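Estambridge Practice Board: a review from somebody with shaky hands

Posted 1/27/21

I've been meaning to write this one up for ages, so grab a coffee. Short version: I bought a training board for learning how to seat processors and memory, I like it a lot, and there are two things about it that drive me a little crazy.

Some background first. I fix up old desktops in my spare room, mostly for cousins and neighbors, and last March I bent a row of pins on a motherboard that wasn't mine. I paid for the replacement and felt awful for a week. My friend Giang Lương, who taught me most of what I know, said I should stop learning on real boards and get myself a dummy one. I looked at the Parer kit first, but it's all plastic and the reviews complained about the slots cracking. The Estambridge cost a good bit more and I went for it anyway (it was my birthday, close enough).

The box is heavy! Mine came in just under nine pounds with the packaging. Inside you get the plate, the socket block, the slot blocks, a bag of screws, four rubber feet and a folded instruction sheet. The practice processor and memory are sold separately, and I really wish the store page said so near the top. I had to dig a dead chip and an old memory stick out of my parts bin, and luckily they fit.

Putting it together took me one evening. The blocks screw on from underneath, and the holes lined up on every one of them except the last slot, where I had to back everything off and start over with the screws loose. Do it that way from the beginning and you'll save yourself some muttering. The screws are a decent size and the driver that comes with it is junk, so use your own.

So how does it feel to use? Pretty great. The socket collar is chunky enough that you can find the edges with your fingertips, and the chip drops in with a soft little click once it's square. If it isn't square it just sits there crooked and you know right away. I did it over and over while watching TV, then with my glasses off, then left-handed. The instruction sheet says the socket is good for 800 insertions and the slots for 500. I haven't kept a tally, but everything still feels tight to me.

Memory is where it earned its price. I always used to push one end down and then the other, and I was never sure how hard was too hard. The slots on this thing have a firm, even resistance, so you learn to press straight down with both thumbs. Giang came over and tried it and went quiet for a while, which from her is high praise.

Now for the gripes. The feet are the first one. They're stick-on, they're thin, and on my Ekby shelf the whole board slid backward every time I leaned into a slot. I swapped them for some fat rubber ones from the hardware store and that cured it. The second one is the finish, and that deserves its own paragraph.
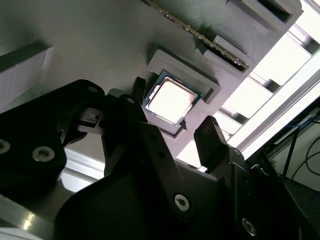 Glare is my biggest complaint, and I didn't expect it to bother me as much as it does. I work near a window and by mid-morning I'm squinting and moving my chair around. The plate is flat gray metal with a fine scratchy texture that picks up soft reflections, and the silver top of the processor is worse, practically white when strong light hits it. The dark green edge showing around the chip helps, because I can line that up with the gray collar and ignore the shiny part. A matte coating on the plate would have been lovely. For now I pull the curtain or wait until evening.

One more small thing about spares. I emailed to ask about a replacement slot block and got a nice answer from Pascal Guérin in their parts department, who sent me a price and the part number (446, if you need it too). It arrived in a padded envelope, no fuss, and the screws were included.

Would I buy it again? Yes, and I'd still pick it over the Parer. If you only plan to build one computer in your life, skip it and watch a couple of videos. If you're nervous with your hands like me, or you teach kids or a class, it'll pay for itself the first time you don't wreck somebody's motherboard. I've heard Yordanov makes a smaller one with only a socket, and I'd love to hear from anybody who's tried it, so leave a comment if that's you.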